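Why do baby teeth fall out?

By the Gosteck kids page team

OK so. Teeth! You've got a wobbly one maybe? Quick explainer, then go brush.

You get two sets in your life. Baby teeth first, then grown-up teeth. Baby teeth are small because your jaw is small. Jaw grows, teeth don't. So you need bigger ones.

Under each baby tooth there's usually a grown-up tooth waiting in the bone. It pushes up. As it comes, the root of the baby tooth melts away bit by bit (the real word is "resorb"). No root, nothing to hold on with. Wobble wobble. Out.

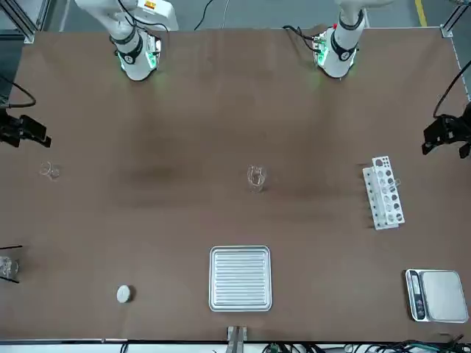

Catríona Quinlan wrote in to ask if you should yank a wobbly tooth with string and a door. She tried it in June and it hurt a lot, and the tooth wasn't even ready.

No string please! Wiggle it with your tongue or a clean finger. If it's ready it'll come. A little blood is normal, bite on a clean folded cloth for 15 minutes or so it says on our wall chart. Then rinse gently with water.

Front teeth usualy go first, at six or seven. The big ones farther back hang on till you're ten, eleven, even twelve. Everybody's different. Your friend lost four and you lost none? Fine.

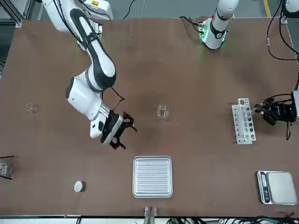 Wobbly teeth still need brushing. Yes, even the sore one. Go slow around it. Two minutes, morning and night. Think of how your arm bends, shoulder, then elbow, then wrist, same as the white robot arm over the brown table. For brushing you want mostly the wrist part. Small circles, no big scrubbing from the shoulder, that just bangs your gums. And spit, dont swallow.

What about the gap? Leave it alone. The new tooth can take weeks or months to show up. It might look kind of yellow next to the baby ones, and it'll have bumpy edges like a tiny saw. 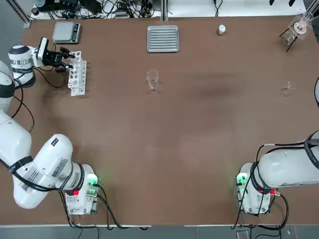
Those bumps wear down as you chew. Nothing's wrong with them. Same with the color, grown-up teeth have more of the yellowish stuff inside (dentin, say DEN-tin).

Tell a grown-up if a tooth gets knocked out in a fall, or if a new one comes in behind the old one. Dentist can sort it.

Next time: why sugar makes holes.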